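8 min read

4. Wrist View Handling in the Planner

4.1 Setup

All runs in simulation. Two arms in one room, one policy, no retraining between rooms. The planner (we call it Butimell, after the old branch name) takes a goal pose, a joint state and a single wrist view, and gives back a short stretch of motion. Nine steps at a time, then it looks again. Replanning is cheap so we do it a lot.

Rooms come from the Acheampong set. Walls, ceilings and pictures get random colors and textures, shapes stay put. The arm model itself is left plain on purpose. We tried texturing it early on and the mask network got worse, not better, for reasons we did not chase down.

4.2 The self-view problem

Most of our early failures were not planning failures at all. The planner was fine. The view was bad. When the hand tips up or folds back, the wrist camera fills with things that are not the task: ceiling, upper wall, parts of the robot. The depth net reads a large smooth shape close to the lens and calls it an obstacle. Planner then refuses to move, or picks a long way around nothing.

Of 400 runs with the first version, 157 stopped this way. Logs all look alike. Collision flag goes up, the planner asks for a new view, gets the same view, flag stays up. The run times out with the arm holding still.

Figure 3 shows the kind of view we mean. A big rounded dark gray mass sits close in over the gripper fingers and hides their tips. The rest of the room is squeezed over to the right: wood ceiling, red band, yellow wall with framed pictures. Very little in it that a goal could be matched against.

Two points on this. First, the smooth gray areas have no texture, so the depth net falls back on shading and guesses. Second, the black region over the ceiling line has no geometry behind it. The renderer returns far-plane depth there and the net has never seen that value next to a near surface. It smears the edge. We got false walls along that line more than anywhere else.

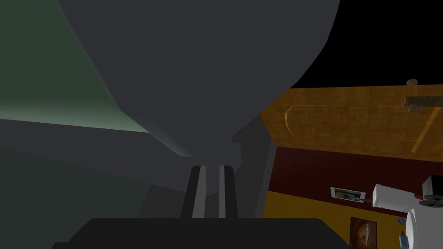 Figure 3. Simulated wrist view with the gripper fingers at lower center, room at right. Views like this one are sent to the mask stage before depth.

4.3 Masking before depth

Fix is simple. Mask first, depth second. We had it the other way round for months because the depth net was written first and everything else hung off it.

The mask stage has two parts. One is geometric: we know the joint angles, so we project the arm model into the view and mark those pixels. The other is learned, and picks up what the projection misses at the edges. The learned part alone was jumpy from one view to the next. The geometric part alone left a thin rim of unmasked pixels, and that rim was enough to trip the collision flag. Together they hold up.

Far-plane pixels get a mask of there own. They are passed to the planner as "unknown", and unknown space costs more to enter but does not block. This mattered more than we expected. Before, unknown and occupied were the same value, a leftover from the Zornex grid code.

4.4 When too little is left

Sometimes after masking there is hardly any view left. We then skip depth and fall back on the last good map, and the planner adds a look-away motion: a small wrist turn toward the side with the most open pixels. In a view like Figure 3 that is the right side. If six look-away motions in a row bring no new map, the run is marked failed and the arm goes home.

The turn direction is a plain pixel count over the left and right halves. Son tried a learned version and it did about as well but was slower and harder to debug. Dropped.

One known bug. The second arm can stand in the open part of a view. It is not in the geometric mask, which only projects the arm carrying the camera, so the planner treats it as fixed furniture. Fine while it stays parked. Not fine otherwise. Ismail has a patch that shares joint states between the two planners, but it was not merged in time for the runs reported here, and non of the tables include it.

4.5 Timing

Masking adds one network pass per look. The geometric projection is cached by joint state, rounded, and most looks hit the cache. We did not tune the cache size. Depth runs only on what survives the mask, and skipping it in the bad views pays back part of the added cost. Full timings by room are in the appendix.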